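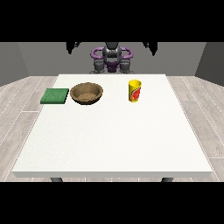
## 4.2 Reset conditions and what counts as success

Most published rules for tabletop manipulation tests say that every trial must begin from "a comparable state" and end in "task completion." We doubt that either phrase does much work. The Conneely guideline, which we were asked to apply to the Kurnari task set, uses both and defines neither. A layout with the sponge beside the bowl, the yellow cup standing well clear of them and both grippers held high over the table would pass anyone's reading of a comparable state. The trouble starts with everything less tidy.

We ran 2,000 simulated trials and had two annotators, Amnuay Sangkhawat and Waraporn Phetsri, score the final states from the written guideline alone. They differed on 197 trials. Simulation should be the easy case – object poses are known exactly, and no sensor error enters the record. If trained readers part ways under these conditions, we see little reason to trust scores gathered on hardware under the same text.

The disputes were mostly about objects the task did not name. Section 6 of the guideline asks that the workspace be left "undisturbed," but gives no tolerance for position or orientation. Figure 3 shows the kind of state at issue. One gripper has the bowl by its rim, tilted, with a red ball inside, while the yellow can lies on its side near the middle of the table. A scorer who looks only at the bowl and a scorer who looks at the whole tabletop can both claim to be following the rule.

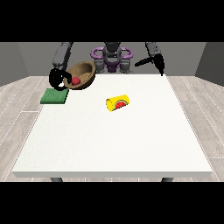

**Figure 3.** Simulated workspace with the bowl held at the rim and the can lying on its side. The second gripper is open and empty.

The Irkon checklist handles this somewhat better by requiring a list of protected objects before the first trial. It is still silent on when scoring should take place. A bowl held off the table is neither placed nor dropped, and a time limit that expires in that state produces a label chosen by the scorer's habits. We rescored 995 trials under a fixed rule: all grippers open, all objects at rest, and every unnamed object upright if it began upright. Of these, 213 changed label.

We do not offer that rule as a standard. It is strict, and it penalizes policies that would have recovered given more time. It can at least be checked by a second reader, and we would ask the same of any replacement.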